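Clukgate Results: read me first

Hello! If you've found your way to this folder you probably either fight on the amateur circuit, coach somebody who does, or have had an argument in a car park over who won what and want to settle it. All three are fine reasons. I'm Waqas Baloch, I used to box (badly) and then kickbox (slightly less badly), and these days I mostly sit at ringside with a biro and a flask writing down results.

The collection is named after the Clukgate hall, where I started keeping score, and the name stuck even after I began going further afield.

What's in it

Every row is one amateur bout. There are 1,200 of them at the moment, taken from 27 shows. Most are kickboxing, a good chunk are Muay Thai, and there's a small pile of boxing from mixed cards that I couldn't bring myself to leave out.

The main file is bouts.csv. The columns go:

show: a short code for the event, explained in shows.csv
bout_order: where it sat on the card, counting from the first fight of the afternoon
rules: kickboxing, thai, boxing, or k1 (I know, I know, people argue over whether k1 should be its own thing)
weight_agreed: in kilos, what the matchmaker had on the sheet
weight_actual: in kilos, if I was allowed near the scales
rounds_set and rounds_fought
red_club and blue_club
winner: red, blue, draw or nc
method: points, tko, ko, rtd, dq
notes: me rambling

There are no fighters' names in here. A lot of these are people having their first or second bout, plenty of them lose it, and I don't think a bad night in a leisure centre should follow anybody round for the rest of their life. Each person gets a code instead, so you can follow a career through the file without knowing whose it is. Please don't try to work it out. If you recognise yourself and you'd like your rows removed, tell me and they'll go, no questions.

How it was collected

On paper, by me, and then typed up at the kitchen table the next morning. Where I missed a show I borrowed the running sheet from the promoter, and the Lindcombe lot have been brilliant about this, they keep everything! Sheets that came from a promoter are marked "sheet" in the source column and mine are marked "ringside". I trust the ringside ones more for rounds and method. For weights it's the other way round.
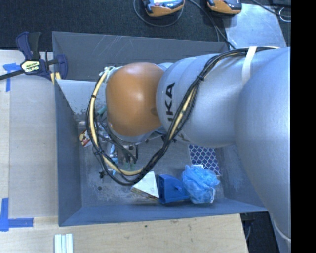 Judges' scores are only there for the Lindcombe shows and the Plollance winter ones. Everywhere else the result got read out and the cards went straight into somebody's bag. So if you want to look at split decisions, filter on has_scores first, or you'll end up thinking there was hardly ever a close fight, and I can tell you there were loads.

Things that will trip you up

The Nechyporuk Cup is a one-day knockout, which means the same fighter can turn up 2 times on one card, occasionally more. Don't treat those as separate shows. The second bout is often shorter and scrappier (tired legs) and if you're averaging anything you may want to drop the finals or look at them on their own.

Clubs change their names. I've kept whatever was on the sheet that day and put my best guess at the current name in clubs.csv. Two of them merged and then un-merged, and I gave up and wrote a note.

"tko" covers too much. Early on I used it for corner stoppages as well, and only started using rtd properly somewhere in the middle of the file. I've gone back and fixed the ones I could remember. The rest have a question mark in the notes.

Exhibition bouts have no winner and are marked nc, same as a real no contest. Sorry. Check the notes column, it always says "exhib" if it was one.

Junior bouts aren't included at all and won't be.

What I'd use it for

Seeing how often the red corner wins (I'm saying nothing, go and look). Checking how far apart the agreed and actual weights get. Matchmaking, if you're new to it and want a feel for which experience gaps make a decent fight. I wouldn't use it for betting, and I really wouldn't use it for saying one club is better than another, because some coaches take hard matches on purpose and their record looks awful for it.

Using and sharing

Free for anybody, for anything that isn't selling it. If you print something from it, a line saying it came from the Clukgate Results would be lovely. The older copy going round with 1,000 bouts in it has a mix-up in the blue corner clubs, so please bin that one and take this.

Changes

January: added the Plollance winter shows, sorted out the duplicate bout numbers, spelled "southpaw" correctly throughout.

Still to do: rounds_fought for the boxing rows, and a proper look at the Nechyporuk sheets that got tea on them. If you were there and kept a programme, send me a photo of the inside pages.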